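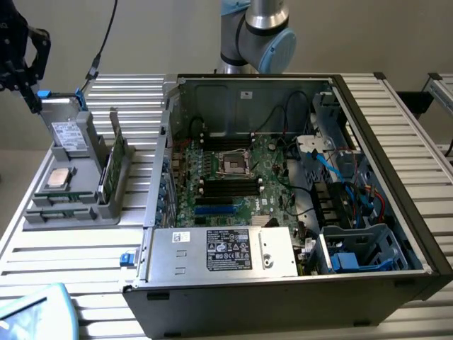
Section 4 covers the withdrawal of a catalogue workstation from a reading room, the safekeeping of its files, and its return to use after an upgrade. It applies to all desktop computers at the Sedham and Arruda branches. Portable computers are covered in Section 6. Staff at the branches are responsible for steps 1 to 12 only and should not open a computer. In the workshop the tower is laid on its side with the interior facing upward, and drives are held in grey carriers with a small blue release tab. A carrier that arrives separately from its computer must bear the same asset number.

4.1 Before the computer is withdrawn

1. Check the branch diary for bookings. A workstation reserved by a reader may not be withdrawn until the booking has ended.

2. Place the "Out of service" card on the desk.

3. Sign in with the branch account and open the Tovex catalogue program.

4. Select File, then Close Session. Wait until the word "Closed" is displayed at the foot of the window.

5. Copy the folder named Local Notes to the branch store. If the folder is larger than 300 MB, contact Aoi Takagi at the service desk before continuing.

6. Open two of the copied files, including one scanned page, and confirm that they can be read.

CAUTION: Do not delete the original folder. It is removed by the workshop once the copy has been checked.

4.2 Disconnection and transport

7. Shut down the computer from the menu. Do not use the power button unless the screen has stopped responding.

8. Switch off at the wall and remove the power lead, followed by the network and screen cables.

9. Leave the keyboard, mouse and screen at the branch.

10. Complete Form 19 and attach one copy to the side of the tower. Keep the other in the branch file.

11. Pack the tower upright in the crate provided, with padding on all sides.

12. Hand the crate to the Grillwood driver and obtain a signature.

NOTE: Form 19 was revised on February 3, 2019. Earlier versions have no space for the asset number and will be returned to the branch.

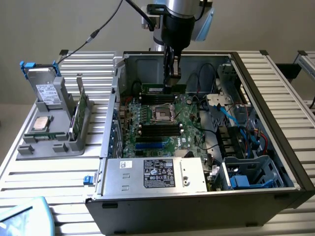

Figure 4.2 – Memory module above the main board, side panel removed.

4.3 Return to service

13. Check the asset number against the branch file and reconnect all cables.

14. Switch on and allow the catalogue index to rebuild. The progress figure may pause at 67 for several minutes – this is normal. Do not restart the computer until it reaches 100.

15. Compare the memory figure shown under System Details with the figure entered on Form 19. If they differ, leave the card in place and inform Takeshi Kinoshita.

16. Search for any title held at the branch and print the result.

17. Remove the card, enter the time in the branch diary and send the completed form to the service desk.

Readers' saved searches are restored overnight. Enquiries about missing searches should be referred to Setsuko Nakajima.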